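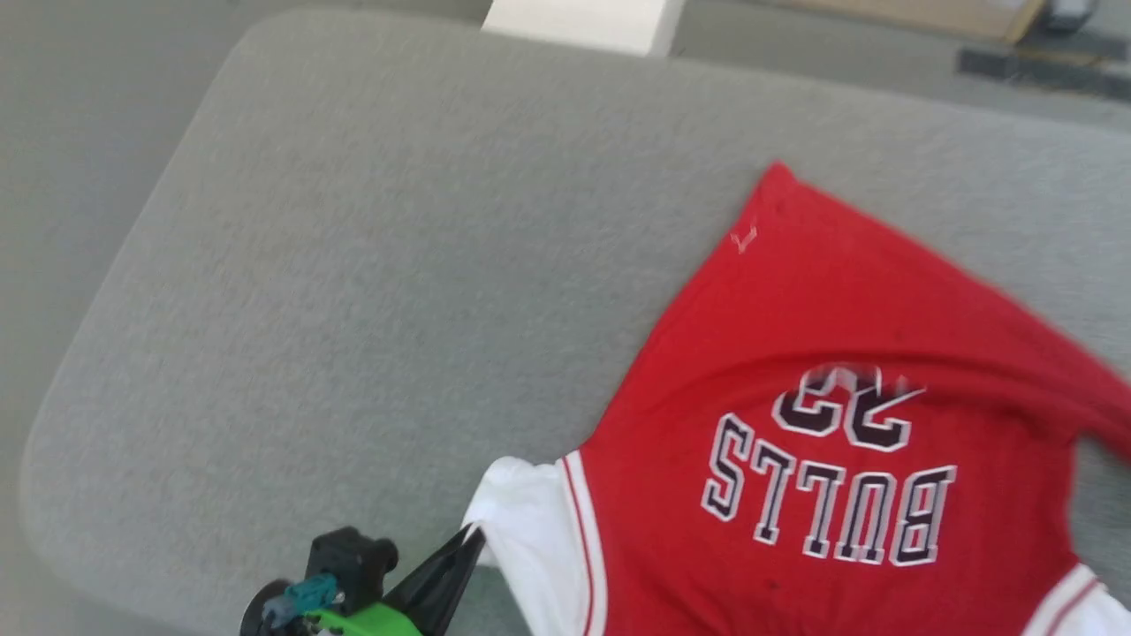 Cloltham Basketball Club — Kit and Laundry Team

Section 4: Folding and storing jerseys

This section covers mesh jerseys after they have come back clean. For washing temperatures and stain treatment, see section 3. Shorts and warm-up tops are in section 5.

You will need a flat padded surface wider than the jersey. A plain grey cushion or a covered bench top will do. Mesh slides about on bare wood and the side panels creep out of line.

Before you start

Take off rings and watches. Check that the jersey is fully dry, including the hem and the armholes.

CAUTION: Do not iron over printed lettering or numbers. If a jersey is badly creased, hang it overnight and fold it the next day.

Folding

1. Spread the jersey out on the surface. It can lie either way up, but keep the same direction for the whole batch. On a red Bulls jersey with the 23, the name and number should both be in full view before you fold.

2. Smooth the mesh from the middle outwards with the flat of your hand. Open out any bunched corners at the shoulders.

3. Find the side panels. On jerseys with white panels and red trim, use the trim as your guide line and bring each side in along it.

4. Fold the bottom up to the chest, then fold once more. Stop there — a third fold puts a hard crease through the number.

5. Move the folded jersey to the right-hand side of the surface and leave the middle clear for the next one. A narrow strip of white may show along a fold.

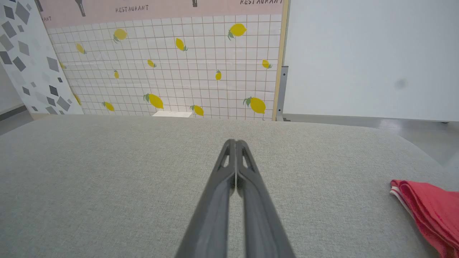 6. When the batch is finished, stack the jerseys in number order and put them in a Birel storage box, 27 to a box. Do not press the lid down on an overfull box.

NOTE: The older Ralley boxes, bought in 2020, are shallower. Use these for junior sizes only.

Labelling and storage

Write the team and the size range on a Juhl label and stick it to the short end of the box. Boxes go on the lower shelf, labels facing out. Keep them away from the radiator.

Jerseys not needed until after December should be refolded once along different lines.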